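Home | News | Animals | Science | Games
Print this page | E-mail to a friend

Robots in the lab: who does the boring bits?
2024-04-20, by Milagros Saavedra

Some jobs in a lab are the same all day long. Pick up, tip, put back. Do that 300 times and your wrist hurts!

So at Grivden, a lab that tests powders for paint, a robot arm is taking on part of it.

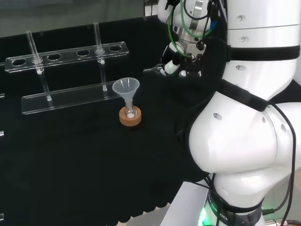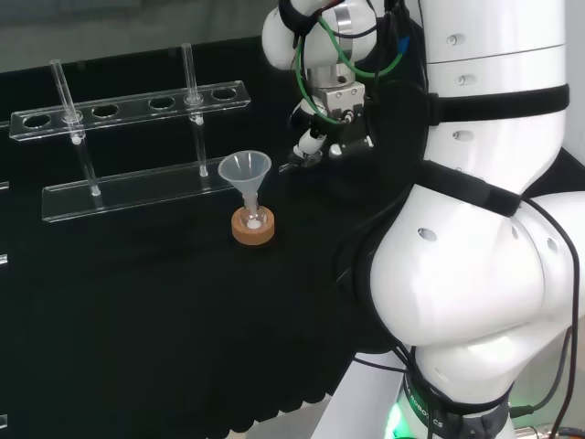 The arm, with a glass flask and funnel and a rack of test tubes.

Does it get bored? No. Does it think? Not like you. It follows steps a person has written down, and if a tube is in the wrong place it can get stuck. Then someone has to come and help.

Adeel Dogar used to do the tipping by hand. Now he plans the tests and checks the resluts. More thinking, less sore thumb. He had to learn some coding first, which took him 17 weeks. Hard, he says!

Not everyone is happy. Joonas Suominen liked the quiet work and misses it. Others worry there will be fewer jobs. Fair question, and grown ups dont all agree on the answer.

Print this page | E-mail to a friend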